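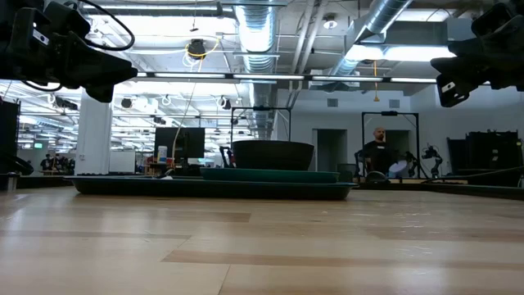

OK so quick one, because I promised Simin I'd write the rules down before March is over and then kept not doing it. These are the bench rules for the two-arm stations. Most of them are old. A couple are new as of last week and people are already grumbling.

Arms park high. Both grippers up and out of the middle before you walk away, even if it's just for coffee. I don't care that the next run starts from the same pose.

Table cleared between runs. Goes on the tray or goes on the shelf. Not "over to the side." Pejman lost most of an afternoon to a roll of tape over to the side.

Cables. Go overhead, stay overhead. If you need slack, get it from the ceiling end. And tug test the gripper cable at the start of a shift, takes 2 seconds.

Speed cap is 400 mm/s with anyone at the bench. You can go faster once everybody is back behind the line, and you say it out loud first. Davoud says "going fast" in a very flat voice and it works great, copy him.

E-stop check every morning. Really press it. Looking at it dosen't count. Initial the sheet.

Gripper pads get swapped at 3,000 cycles, or sooner if they look shiny. This is the new one. We used to go by feel and the feel was wrong, see the whole Hilard mess (separate post, maybe, if Nadja lets me).

Labels stay on. If a tag is peeling, print another. Don't write on the housing with marker.

Still arguing about: whether one person can run 2 stations. Manouchehr says yes if they're next to each other. I say no, you can't watch 4 arms and I've seen people try. The Bollville people allow it but they have fences and we don't, so I'm not sure that tells us anything. For now it's one person, one station. Ask me again in a month.

Also if your changing the tray height write it on the board. Please. With the old number too.

More later, got to go do the pads on station 4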